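Cord Day at the Turnby open workshop

I'd been meaning to get to the Turnby open afternoon for ages, and in September I finally made it, after a 15-minute walk from the Segura bus stop in shoes I regret. The whole afternoon was given over to cables. Sorting them, coiling them, saving the good ones and letting the rest go. I own a drawer that hasn't closed properly in years, so this was my idea of a great day out!

You start in the front hall, which smelled like coffee and floor polish, and pay 6 dollars (cash only, so I had to borrow from my sister). There's a swap shelf by the door where you can leave a cord and take a cord. I left an old printer cable and came away with a longer one in a much nicer shade of gray. Then a short talk on coiling. I've been wrapping things around my elbow my whole life and apparently that's how you put a permanent twist in them. Over, under, over, under, and don't pull tight. It took me a good many tries and I still got a figure eight.

The room I liked best was at the back, where the sorting tables are. I could have stayed there until closing.

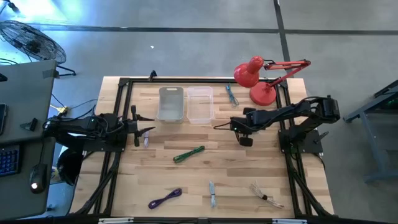
Cords on the butcher-block table, with the gray bin and the clear one at the back.

I loved the colors. There's a green one in the middle that I'd happily have taken home, and a little white and light-purple one, and a light-blue coil up beside the clear bin. Mine at home are all black, which explains a lot about the drawer. I also want that red lamp. I've looked at so many desk lamps this year and none of them had a shade like that.

I asked about the bins, and the advice was to have one you can see into for the stuff you use every week. So I went and bought two clear ones at Dollell on the way home, and of course they don't fit the drawer.

If you go, get there early. The coiling talk only seats 60 and the line was out past the bike rack by two o'clock. The Drenine parking lot next door is free after lunch, and the lemon bars sell out fast.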